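Home | News | Venues | Ticketing | Jobs | Contact

Movport says its new entry system will end the queue at the gate. Jessie Chisholm, who runs the box office at Clilalthorpe, has heard that before.

"Every August somebody sells us the end of queues," she said. "Then 3,499 people turn up at the same time."

The company quotes 12 seconds a scan group. Chisholm timed it herself at a trial and got 109 for a family with two strollers. She asked for the test data and was sent a brochure.

Would she sign? "For one night, with paper lists behind the desk. I wouldn't give them a season." The fee bothers her more than the scanners do. It comes out of each ticket, and she doubts that buyers will be told. 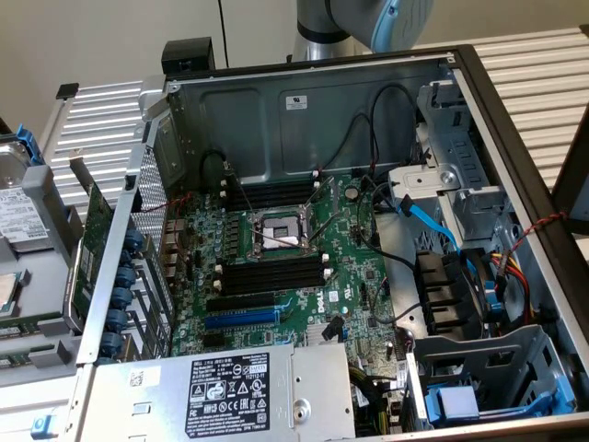

Lachance wrote in to say that the fee is printed on the checkout page, in small type, under the refund terms.

Comments (2)

mollimwood_fan: So it's disclosed. Great. Who reads refund terms?

Row G: Paper lists worked fine last year. Just open the second gate.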